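3.2 Household sorting habits and the moment of decision

The second part of the study looked at how people decide what to keep when they sort the things in their home. In earlier work, Rao and Bukhari treated this decision as a single step: a person looks at an object, judges its value, and keeps it or gives it away. Our interviews in Ninstead suggest that the process is slower. Many participants told us that they moved the same object between rooms several times before they could decide.

We visited 30 households, and 18 of them agreed to keep a written diary until the end of November. The diaries contain 2512 entries in total. Each entry names one object, the room in which it was found, and the room in which it was left. Two of the authors (A.P. and S.N.) coded all entries separately and then discussed the cases in which they disagreed. Most disagreements concerned gifts. A gift that was never used could be coded as "unwanted" or as "kept for the giver", and the diary text did not always allow us to choose between them.

Objects with a clear daily use were rarely mentioned more than once. Objects connected to a hobby that the person had stopped - knitting, fishing, model building - came back again and again, often in the same words. One participant wrote "not yet" beside her sewing box on every page of the diary.

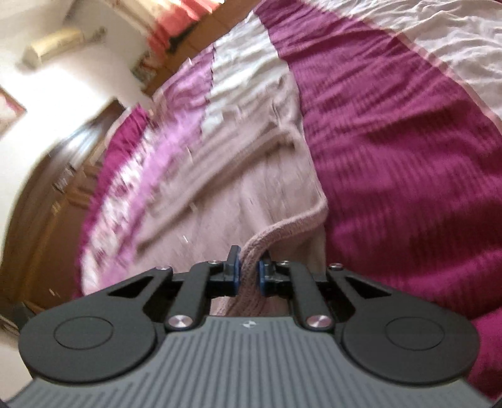 Figure 2. Hand-held gripper, seen from behind.

The repeated entries were also longer than the others. Participants used them to explain themselves, sometimes to a family member who would read the diary later. We therefore do not consider these entries as a failure to decide. In the Kaijage district, where the apartments are smaller, the explanations were shorter and the objects left the home sooner, but the order of the steps was the same. Differences between age groups are reported in Section 3.3.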